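Council > Meetings > Personnel and Pay > Minutes

Search minutes and agendas Go

Personnel and Pay Subcommittee, Town of Wullau
Minutes, 24th March

Teófilo Usuga chaired. Minutes of the October meeting were approved with one spelling correction.

1. Overtime in Public Works
The department logged 121 hours of overtime over the winter, 40 of them on the Clavia Road culvert. Members asked for the culvert hours to be charged to the capital budget. Finance will report back. 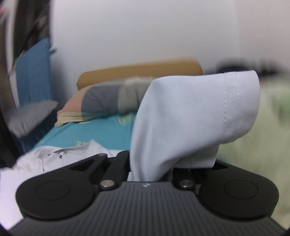

Light blue cloth held in a black gripper.

2. Step increases
Staff presented two versions of the step table. Version B shortens the scale from 13 steps to six and costs more in the first year - the difference would come out of the vacancy reserve. Mr. Usuga wanted the dispatchers shown on a separate line. Tabled until that is done.

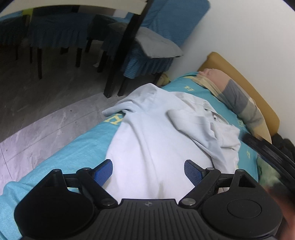
3. Payroll contract
Cisenon and Kwak both submitted bids. Kwak left out the price for year-end tax forms and will be asked for it in writing. No vote taken.

4. Public comment
One resident asked if pay ranges could be posted online. The clerk said they are - under Forms, not Personnel. The link will be moved.

Adjourned.

This site uses cookies. Accept Settings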